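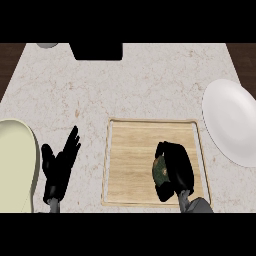

Last updated: 7 August 2018
By Raimonds Sepp

Most of the argument about teaching robots is about how much data you need. I think we should argue more about who is doing the teaching.

At Drornomano we recorded 3,223 kitchen demonstrations by remote control. The operator wears gloves and moves two simulated arms at a counter, picking up a piece of fruit, say, and holding it over a cutting board. We threw out 16 of the first 24 sessions. The fruit ended up where it was supposed to, but the operators were new and you could see them hesitate, let go, and try the grip again. A robot trained on that learns to hesitate too.

People at Troven prefer guiding a real arm by hand, and I see the appeal. You feel the weight and you stop when something pushes back. Through a headset you feel nothing and have to judge it all by eye. But an arm with many fingers is awkward to guide by hand. You run out of your own fingers before you run out of the robot's.

So I'd keep remote control and pay for practice. Sara Eglītis had been on the gloves since November, and her recordings were worth more to us than anything we got from a larger group of beginners. She slows down before contact and keeps the idle hand well clear of the work.

Those are skills. They should be paid as skilled work, and the operator's name should stay with the recordings.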